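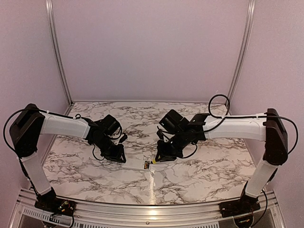 ok marble counter thread. been putting this off since August, going fast bc I have to be out the door in 15 min

1/ first thing. glossy white marble pattern looks amazing and shows EVERYTHING. every light in the room draws a line on it. if you want to know whether you wiped properly, get your eyes down level with the top and look into the shine. streaks show up right away

2/ the veins hide stuff. gray brown veins = same color as coffee drips, tea, crumbs, dried soy sauce. I scrubbed a vein for a good minute last week. it was a vein. use your hand, not your eyes. if it's gritty it's dirt

3/ people keep asking real marble or pattern. mine is pattern. Citlali Galindo has the real thing in her kitchen and she can't leave half a lemon on it, goes dull in a spot and stays dull. I leave lemons wherever I want

4/ what I use: warm water, one drop of dish soap, soft cloth. then a second cloth, dry. that's the whole routine. no powder, no green scrubby pad. the scrubby pad is how you get those little swirls that only show up at 4 pm when the sun comes in low

5/ tried the Torvik stone spray bc Sorin swore by it. smells nice. left a haze on mine, had to wash it off with plain soap and start over. went back to soap. Sorin still uses it on his, no haze, no idea why

6/ edges. the strip at the back where the top meets the wall, that's where it all ends up. flour, hair, one dried pea. old toothbrush, barely damp, drag it toward you. then wipe. if you wipe first you just push it all back in teh gap

7/ wall color! lots of questions. pinky mauve, flat finish. I was scared of it next to the white and now I wouldn't change it. white and gray on its own felt like a dentist. the pink warms up the brown in the veins, you start noticing the brown

8/ downside of flat paint behind a work surface — it marks. you can't really scrub it. dab, don't rub. I keep a jar of the leftover paint and a small brush and touch it up when I get fed up looking at it

9/ Jovita Bañuelos asked about putting hot pans down. don't. real or fake, don't. get a trivet, mine is an ugly cork one from Trusby and I love it

10/ glare. if a shiny top bugs you look at your bulbs before you blame the counter. one bare strip overhead = one hard bright stripe right where you're trying to work. I swapped mine for something frosted and the stripe went soft. still there, just doesn't get me in the eye while I'm chopping

11/ would I get glossy again? yeah. matte was 125 more for my size and the sample held onto a greasy thumbprint like you wouldn't believe. glossy shows it but lets go of it

12/ keep the top clear if you can. I know, I know. but a pattern this busy with nine jars on it just looks like a mess even when it's clean. I have the kettle and the fruit bowl out and everything else went in a cupboard

13/ forgot, sealing. real stone only. don't put sealer on a printed top, it sits there and goes tacky. Faustino did this. he's still picking at it

ok running. will do grout next, send me your grout questions and pls no photos of mold before breakfast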